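Search posts, people, tags

Cookies help us keep you signed in. Accept all / Manage choices

Right, gripper week at the Driltwood bench! Two arms, two sets of fingers, and a table full of tins. I've been looking forward to this since December and I'm going to post the lot as one long thread, so mute me now if you don't care about fingertips.

The contenders. Dastix long fingers, tapered, a bit rounded at the end. And the Teixeira shorts, stubby and flat-faced with a rubbery pad. Same arms, same Rimel controller, same closing force on both. Only the fingers get swapped.

Swapping them is a two-screw job on the Dastix and a four-screw job on the Teixeira. Doesn't sound like much. By the third swap before lunch you will have opinions.

First test is the boring one: come down on a tin from above, touch the rim, stop. The Rimel has a setting for how hard you have to push before it decides it has hit something. Out of the box it's set for something much tougher than groceries.

I turned it down in small steps until it would stop on the rim without shoving. Took most of a morning, with the arm twitching at its own shadow for a good part of it (too low and it thinks its own cable is an obstacle).

Sliced carrots is my favourite tin for it. The carrots have faces. 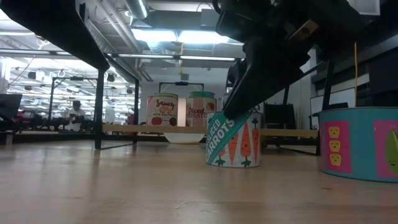
A reply already wants to know why I'd go for the rim at all when grabbing round the body would be far easier, and says the long fingers will only flex if I lean on them.

Fair point, and yes, they do flex! You can feel it in the numbers — the position reading carries on changing for a moment after contact. But tins on a shelf or shoved up against each other don't always leave you any body to grab. Sometimes the top edge is all you've got.

The Teixeira shorts hardly flex at all. Lovely crisp contact reading. They also can't get between two tins standing close together, so swings and roundabouts.

Numbers so far, for people who like numbers. 1856 tries logged across both sets. Of those, 834 were on the shorts, the rest on the long ones. I want to get to 3000 before I say which I'd buy again.

No league table yet, sorry. The early runs were done with the old touch setting and I don't think it's right to mix them in with the new ones. I'll split them out when I post the spreadsheet.

What I can say is that the two sets go wrong in different ways. The long fingers miss small: they land a bit to one side, slide, and the tin turns on the spot. The shorts miss big. They either have it or they clout the neighbour.

Turning on the spot is a pain for the camera, by the way. The label goes round with it, and the recognition bit of my code was leaning on the labels much more than I'd realised. Had to go back and give it more views of every tin. Good lesson, annoying Saturday.

Now the fun part, both arms over the same table. The Rimel can run the pair off one clock, and up until this week I'd only ever had them taking turns.

I've got lidded pots and tins grouped towards the middle, with the bowl and the grater at the back to give the arms something awkward to reach past. The grater is a horror. Any finger that brushes the holey side gets a very odd force reading.
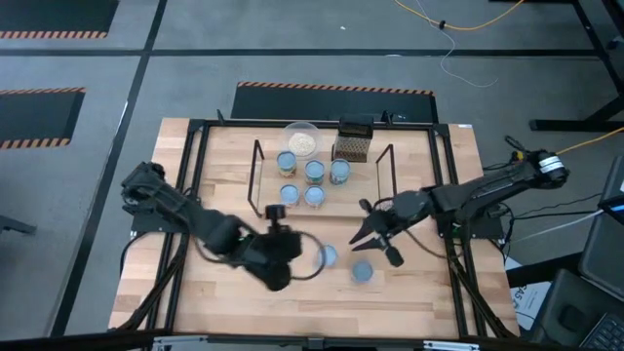 Two arms, one table, right gripper open and waiting.

Sharing a clock makes a massive difference. With turn-taking there was always a pause at the handover, up to a second on a bad run, and now one arm can be backing out while the other comes in. It looks so much more relaxed!

Cables are the thing to watch. A loop at the wrist is fine until you ask the wrist to go nearly all the way round, and then it isn't. I've put a limit on that joint in software for the time being and will sort out a proper clip.

Someone asked about mixing them, long fingers on one arm and shorts on the other. Trying it next! My hunch is long on the left for the crowded bits and short on the right for carrying, but I've been wrong about pretty much every hunch so far.

Also on the list: softer pads for the Dastix tips, and the same tests with the lights turned down.

If you've run the Teixeira shorts with a different pad, tell me which glue you used. Mine keeps lifting at one corner.

Filed under: Robots & Making, Grippers, Bench Notes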